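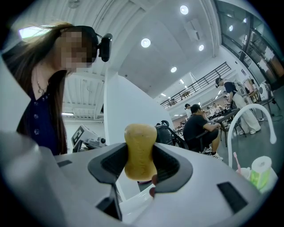
Rokness price guide: is anyone taking this seriously?

skedmont_sue
Fri 22 October
The new Rokness guide says sellers in Denstead are now getting 13 per cent over what they paid, and the local agents have it all over their windows. We've been on the market since May and have dropped the price twice. Who are these people making a profit?

Pelham
Look at the small print on the last page. It's based on 171 sales. Take out the new flats by the station and I doubt there's enough left to say anything about ordinary houses.

skedmont_sue
Are the flats even resales?

Pelham
Some are. Bought off plan, sold on before anyone had lived in them. They go in with everything else.

G Figueroa
I sold in Denstead this year and did make money, so it does happen. Semi, three beds, nothing fancy. Not everything in a report is a con.

Pelham
How long had you owned it, Graciela? If it was fifteen years then you'd have made money selling a shed.

G Figueroa
Eleven. And we put a new roof on, so fair enough, the roof should come off the profit. The guide doesn't take off fees or work either as far as I can tell.

tomasz_b
It doesn't. Sale price less purchase price and that's your lot. My sister "made" up to 2,000 on hers by that sum and was well out of pocket once the agent and solicitor were paid.

G Figueroa
I still think Pelham is being harsh. Every price guide has that problem and they all show Denstead going up.

Pelham
They all buy the same sales data. Of course they agree.

skedmont_sue
Our agent is Henríquez and he's using the guide to tell us to hold firm. This is the same man who told us to cut in the summer.

tomasz_b
Ask him for the last few sales on your road, with the asking price next to each. If he won't send them I'd be looking at the notice period in your contract.

skedmont_sue
It's 2 weeks, I've just checked. Emailing him tonight.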